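Ticket log: Curketti mailing platform – pledge emails not reaching veterans' families list
Opened: March 2023
Logged by: Kadir Ateş, outreach desk, Işık
Status: closed, with one loose end

Okay, starting this log because I've already explained the problem to two different people on the phone and I'd like to be able to just point at something next time.

We run a public awareness campaign for families of returning service members. TV spot, radio spot, bus shelters, the usual, and every one of those sends people to a pledge page. You type in your name and email, you promise to do one thing for a military family in your town, and you get a welcome email with ideas and a phone number. Or that's how it's meant to go. After the radio spot went out, the pledge page was filling up nicely and the welcome emails were going nowhere.

What I saw first: the Curketti dashboard said 2000 pledges, all green, all "processed." My own test pledge was in there too. My inbox had nothing in it. Spam folder had nothing. I tried my work address, my personal address and my sister's address (sorry, she's now pledged to mow a lawn).

First thing I tried was the obvious one, resending by hand from the dashboard. The button spins, it says "queued," and then it sits on "queued" for as long as you care to look at it. Logged out, logged in, different browser, same thing.

Second thing was the template. We'd swapped in new artwork from the bus shelter posters the day before, so I put the old template back and sent another test. Nope. I left the old one in place while I kept looking, so I wouldn't be chasing two changes at once.

Called Curketti support. Nice guy, very patient. He could see our messages leaving the form and landing in a holding area, and he could see that 400 of them had gone out fine before the rest started piling up. He asked if we were on some kind of daily cap. I said we'd paid to have the cap lifted back in August for the TV launch. He said he'd check and call back.

While I waited I went through our side. The pledge form is built by Skulteo, who did the whole site, and it passes each signup along with a little tag saying where the person heard about us: tv, radio, print, poster or friend. So 5 tags. I pulled the export and sorted it by tag, and the ones that went through were tv, print, poster and friend. All 4 of those were fine. Every single stuck message was tagged radio. I may have said something out loud at my desk.
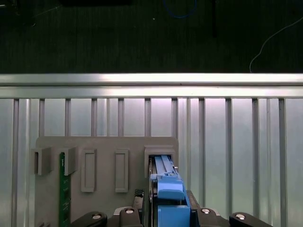 Does a stuck welcome email mean the pledge itself was lost?
The pledge is saved the moment the person hits the button, before any email gets made, so the name and address are safe in the export even when the welcome message never leaves.

I'm putting that in here because our volunteer coordinators in three counties all asked it on the same morning, and I'd like them to stop telling people to sign up again. Signing up again makes a duplicate, and I'm the one who cleans those up.

Support called back. The cap was fine, still lifted. I told him about the radio tag and he went quiet and typed for a bit. Each tag has its own sending rule on their end, and the radio rule was pointing at a sender address that used to belong to Briltis, the agency that bought our radio time last year. We closed that address when the contract ended. So every radio pledge was trying to go out from a mailbox that didn't exist, and instead of failing with a nice loud error it just parked itself.

Fix, for whoever needs it later:
Go to Sending Rules, open the one for the tag that's stuck, change the sender to our main outreach address, save.
Hit "verify" and wait for the confirmation email to show up in the outreach inbox. Click the link in it. I missed this the first time and nothing moved.
Go back to the holding area and release a small batch first. I did my own test pledge and my sister's.
If those arrive, release the rest.

Mine arrived. Hers arrived. I released everything, and the queue started dropping while I watched it. Got a couple of bounces from typos in people's addresses, normal stuff.

I also put the new poster artwork back in the template and sent one more test – looks good, phone number is right, the link to the ideas list works.

Loose end: I've asked Curketti whether they can send us a warning when a sender address goes dead. He said he'd pass it on to the product people. I've asked Skulteo to send me a list of every tag the form can produce, including old ones, so I can check each rule myself before the next round of spots. Waiting on that. Will add it under this entry when it comes in.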